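3.2 Demonstration collection in simulation

Demonstrations were recorded by remote control in a simulated kitchen. Each operator sat at a desk with a six-axis hand controller and two views on one monitor, a fixed view of the counter and a view from the wrist. Motion of the controller was mapped to motion of the gripper in the wrist coordinate system, so that pushing the handle forward always drove the fingers forward, whatever the pose of the arm. A foot pedal disengaged the mapping, which let operators bring the hand back to a comfortable position without moving the arm. Opening and closing of the fingers was assigned to a trigger and logged as a continuous value.

The task set covers small tabletop objects in clutter. We kept 705 demonstrations after screening, recorded by four operators (Akbulut, Altıntaş, Fiore and Lachance). A demonstration was rejected if the object left the counter, if the simulator reported deep contact between the fingers and a static surface, or if the episode ran past 3000 control steps. Rejected episodes were not repaired or trimmed.

Operators were told to stop briefly before closing the fingers and to correct the lateral offset at that point only. In early trials they corrected all the way down, and policies trained on those trials tended to oscillate close to the object. The stop gives a short run of frames in which the arm is nearly still and the target lies between the open fingers (Figure 4). We label these frames as the pre-grasp phase and sample them more heavily in training, as described in Section 4.1. 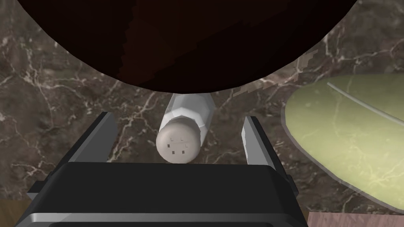
Figure 4. Pre-grasp phase seen from the wrist. The white shaker lies on its side between the open fingers, with its far end hidden under the rim of a dark round object.

3.3 Partly hidden targets

Grasping a target that is partly covered by another object was the hardest case for the operators. In Figure 4 the cap faces the gripper but the length of the body cannot be judged from this view alone. Operators used the fixed view to decide how far to advance, then returned to the wrist view for the final correction. Gaze was not recorded, so these switches are absent from the training data — a limitation we return to in Section 6.

Partly hidden targets make up 41 percent of the kept demonstrations. For these we added no depth signal and no object mask. The policy receives the same two views as the operator, together with the finger opening and the last commanded motion.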